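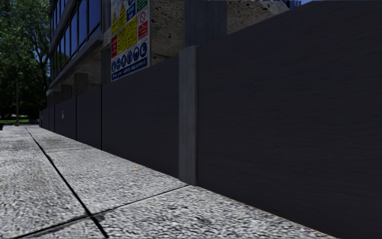 Opened by Seon-mi Bae on Friday, December 11, 2020
Product: Corkier teleop recorder / Map: Hasthorpe / Status: Resolved

Trained driver steers late after learning from my remote demos

Hi all! First off, I love this tool. I had the gamepad working within minutes of installing it, and driving the sidewalk robot through Hasthorpe by hand is the most fun I've had at work all year.

My problem is what comes out the other end. I record myself driving the route, hand the episodes to the trainer, and the driver I get back (we call it Pavia) copies me nicely on the straight stretches and then turns late every time. Along the dark hoarding it's fine, since there's hardly any steering to do. Give it something to go around and it starts the turn when it should already be halfway through.

What I've tried so far:
Recorded a fresh batch, 300 episodes, all by me, same gamepad.
Dropped top speed. Still late, but gentler.
Swapped the USB gamepad for the wheel. Same thing.
Reinstalled. Same thing.

Driving live feels great, so I don't think it's lag between me and the robot. Logs attached.

Seon-mi

Reply from Corina Crăciun, support

Hi Seon-mi, thanks for such a clear write-up, and I'm so glad you're enjoying the driving! Two things to check before we get into the trainer.

Could you open one episode in the replay viewer and turn on the stick overlay? Pick a place where you steered hard around something. I want to know whether the stick trace moves before the view starts to swing, at the same time, or after. Also please send me the clock section of your recorder settings file.
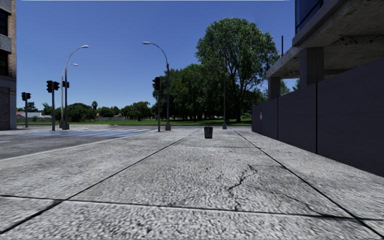 Seon-mi Bae replied

Stick overlay is on, and wow, I should have done this days ago. I went to the wide sidewalk that heads for the park and scrubbed through one step at a time. The trash bin standing in the middle of the path made a perfect test, as I always swing out for it and there's no other reason to touch the stick on that stretch. In the replay, the view begins to turn left and the stick trace is still flat. Then the trace moves. So the recording says the robot turned first and I asked for it afterward!

I checked the same spot in 3 more episodes and got the same order in each. The gap looks like nearly 300 ms, but I was reading it off the timeline by eye.

Clock section:

camera_clock: sim
input_clock: host
input_buffer_ms: 300
align_on_save: false

Corina Crăciun replied

That's it, great find! Your pictures are stamped with simulator time and your stick input is stamped when it leaves the host buffer. With align_on_save off, the saved episode pairs each view with a command you gave earlier. Pavia is learning exactly what's in the file, which is "wait, then steer."

Please change these:

input_clock: sim
align_on_save: true

Leave the buffer alone for now. You don't have to drive everything again either. Close the recorder, make a copy of the episode folder, and run the realign tool on the copy. It needs the raw input file next to each episode, so tell me if you've been deleting those.

After that, record one short new episode and look at the overlay before you train on anything.

Seon-mi Bae replied

Raw files were all there, phew. Realign took a little while and skipped 3 episodes with "input file truncated." I can live without those.

I made the new episode on the other sidewalk, the one beside the road with the lawn across from it. Drove up toward the black post, steered wide, straightened out, stopped. In the overlay the stick moves and then the view moves, the way it should.
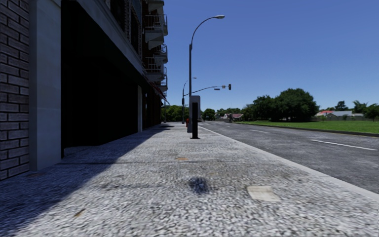

Hasthorpe, roadside sidewalk, new settings. Black post and street lamp ahead.

Seon-mi Bae replied

Retrained overnight on the realigned copy, 1,000 steps to start with, and Pavia turns on time!! It even eases off before the turn, which I do without thinking and never realized was getting recorded. Rounding the bin it left a bit more room than I would. I'm very happy with that.

One request: could the recorder show a warning when the two clocks don't match? I'd have caught it on day one. The team over at Escobedo uses the same settings file as I did, so I've told them to check theirs too.

Corina Crăciun replied

Fantastic news, and I love that it picked up the easing off! I've filed the clock warning as a feature request and linked this ticket to it. If the Escobedo folks have episodes saved without raw input, have them open a ticket before they run realign, as the tool will skip every one of those.

Could you send me the truncated 3 when you get a chance? I'd like to see where they stop.

Marking resolved. Happy driving!

Seon-mi Bae replied

Uploading them now. The first one ends right when I unplugged the wheel, so that one may be on me.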